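29/12/2020

Kartha build, clear-the-table task, hand demos. Carrying on from the June notes, same folder.

Both grippers calibrated before first take. Left one drifted again after a restart, had to redo the width zero. If the width reads 2 with the fingers fully shut, stop and re-zero, dont just subtract it later. Did that in June and it cost us a whole batch.

Setup is table with the checkered cloth, packets and small boxes spread out, drink can on its side. Operator seated, both hands in the tools. Opening pose for every take: fingers wide, pointing at the table, hold still until the tracking settles. Then go.

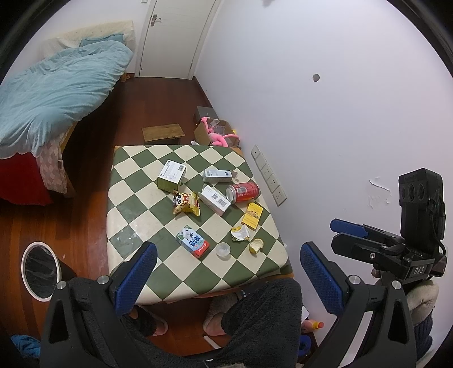 Checkered cloth, can lying down, both views.
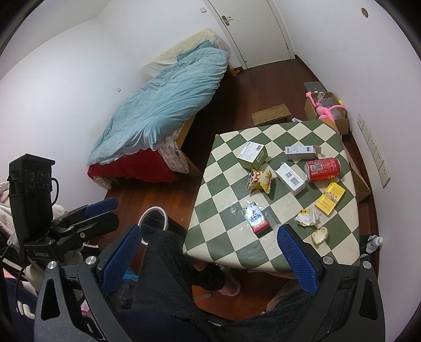
Count so far on the Dumoncombe drive: 52 takes, episode index now at 2473. Upload tonight, not over the slow link.

Things to fix:

- Crumpled wrappers are the hard ones. Pinch from the top and they fold under the pad. Come in low and sideways, slower than feels natural. Replay on the Kedimano arm last week overshot every time the demo was fast, so keep it slow.
- Don't regrasp in mid air. If a box slips, let it drop, put it in the discard list, start the take over. Half-fixed grabs teach the policy to fumble.
- Handover between left and right: pause with both closed on the object, then open one. I keep opening too early. Need to watch for taht.
- Flat boxes: short sides only. Long sides are too wide once the box is turned.
- Cloth bunches up if you drag. Lift first.

Segment trim set to 700 frames max, longer ones get split and the split lands in the middle of a grasp half the time. Ask whether Grurnley branch has the newer splitter, someone said it cuts on open fingers. If so merge it before training, otherwise split by hand.

Tracking lost twice when I leaned in over the table. Sit back more, move the table closer instead.

Still want takes with the can standing up, and a set with the items pushed to the far edge. Also left hand only, we have almost none of those and the poilcy clearly favors the right.

Charge both battery packs. Wipe finger pads before next session.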